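Taking the computer apart, one drive at a time

The automation club at Garrido meets after classes, in a long room behind the metalwork shop. When I came in, in November, it was already getting dark outside and the students had their bags in a pile near the door. I was offered tea before I was offered a name. Then a young man put out his hand and said he is Patricio Olivares, second year, and that I should mind the cable.

The club is building an entry for a student competition called Nikmont. The task this year is to service an old desktop computer with a robot arm: take a hard drive, put a hard drive, do the same with the memory. 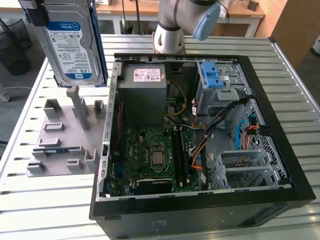
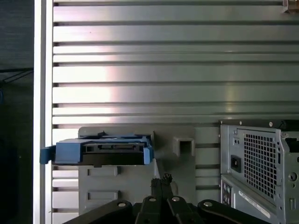
According to Stojan Mujić, the judges have never been generous with a team that only knows how to move fast. They look at how the part is held and how it is put down, and a drive which is dropped costs more points than a drive which is never touched. He repeats this to the students so often that they have written it on the cupboard.

I asked Patricio what is the hardest for them. He thought for a while.

"The last two millimetres," he said. "To bring the drive near to its place, we learned this in the first weeks. Anyone can do it. But then the drive must go in, and there the metal is thin and a little bent because the computers are old, and each one is bent in its own way."

The computers come from the college office, which replaced its machines last year. The club asked for all of them and received six. Two of these are kept for spare parts. I liked very much how the students speak of the other four, as one speaks of horses. This one is patient, that one bites.

Elba Navarrete is in charge of the fixtures, and she has strong opinions about them. A fixture, she explained to me, is only a thing that keeps another thing in the same place every time. The memory tray is already in its fourth version.

"In the first version I made the slots exactly the size of the module," she said. "I was proud of this. Then it was impossible to take the module out, you had to pull so hard that the whole tray came up. So I made them wider, and then the module was leaning. Now it is between. I measured with a feeler gauge that I borrowed from my uncle's garage and I still have not given it back."

She studied fashion for one year before she changed to engineering. When I said that this must be a big change, she did not agree with me. A sleeve must also go into an armhole, she said, and there is also never enough room.

The programming is with Fidel Quezada, who was sitting with his laptop on his knees during most of our conversation and answered without looking up. I did not find it rude. He was in the middle of something, and he had warned me.

"We use the arm slowly," he said. "In the rules you have 50 minutes for the complete task, and our best complete run is below this. So why hurry? Last year's team was hurrying."

What happened with last year's team?

"They finished in half of the time and came ninth."

Fidel was himself on last year's team. He told me this only later, when we were washing the cups.

I wanted to know how they teach the arm what to do. Fidel said that for the most part a person guides it by hand through the movement, and they record this, and after that the software tries to do the same from the recordings. They have around 90 recordings for the hard drive and fewer for the memory. Every member of the club must make some of them. At the beginning Fidel wished to make them all himself, for the sake of quality, but he changed his mind.

"If only I make them, then it learns my habits," he said. "I come always from the left. Elba comes from above. Patricio makes a small shake at the end, like when you put a key in a door. The small shake is really the best one, so now we all do the small shake."

Patricio, who was listening from the other side of the room, bowed.

There is also the matter of money. The club receives a small amount from the college each term, and the local shop Josier, which repairs phones and tablets, gives them screws, thermal paste and cable ties when they ask politely. The rest they earn themselves. In spring they held a repair afternoon where people from the neighbourhood could bring a slow computer and have it cleaned. Elba remembers one machine that had so much cat hair inside that they could not see the colour of the board. They charged the same price as for the others, and she is still not sure that it was fair.

I asked whether the students see themselves doing this work after college. Patricio would like to work in recycling, where such old machines are taken apart by hand and many good parts are thrown away for lack of time. He has read a lot about it and he speaks about it very quickly. Elba wants to design packaging. Fidel said he wants to sleep.

Before leaving I was allowed to try a recording myself. They gave me the memory module, "because it is lighter and you will be less afraid," Elba said. My hands were not so steady as I believed. I brought the module as far as the slot, and then I could not feel if it was straight or not, and I pushed when I should have waited. Patricio told me to make the small shake. I made it, too big, and the module turned in the fingers of the gripper.

"We will delete that one," said Fidel.

The club meets until the building closes at nine in the evening, and new members can join in any month. It is not needed to know programming. Elba asked me to write that they are looking most of all for a person who can draw, because the poster for the competition must be ready before the holidays and the one they have now was made by Fidel.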